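Drumville Shared Workroom
Minutes, October 8, 2020

Present: Birdie Pruitt (chair, and also taking these minutes, so complaints go to the same place twice), Begay, Listus. Apologies from Udulthorpe, who had a dentist.

1. Last minutes. Approved after Begay got the word "sulking" struck from item 3.

2. Storage. The shelf unit quoted at 15 inches deep was delivered at 17. Listus proposes moving the wall. Deferred.

3. Labels. Bought in August, still in the packet. Begay to open the packet.

4. Bench layout. Long discussion of where small parts should live between jobs — Listus favors a drawer, Begay favors anything but a drawer. Agreed that the shallow translucent tray stays at the far left of the white work surface, and that the narrow pale yellow piece in its right compartment needs a label before anyone files it. The bluish-gray panels stay plain. No posters, Listus.

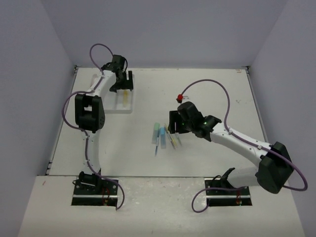
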